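Filed under: Robots & Research

Folding laundry at home, one jumper at a time

Skivgate team say their folding model, Vaster, now copes with knitwear it hasnt met before. Trained on 3000 clips, all done by hand in ordinary bedrooms – no lab tables, no robot arm needed at that stage. Of 1789 test folds, shirts went best, thick wool worst. Sleeves still a headache. Each new garment type needs 20 extra clips, the team says, and teh Paracha data set is due out in March.

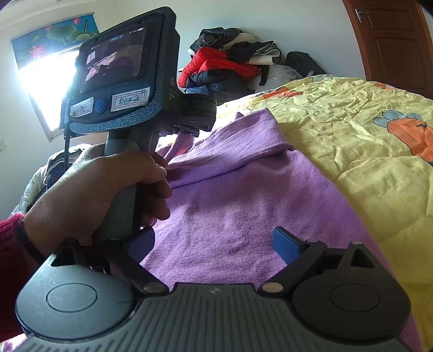 A hand-held gripper, a second hand-held device and a purple knit on a bed. Photo: Davar

We use cookies to improve this site. Accept | Manage settings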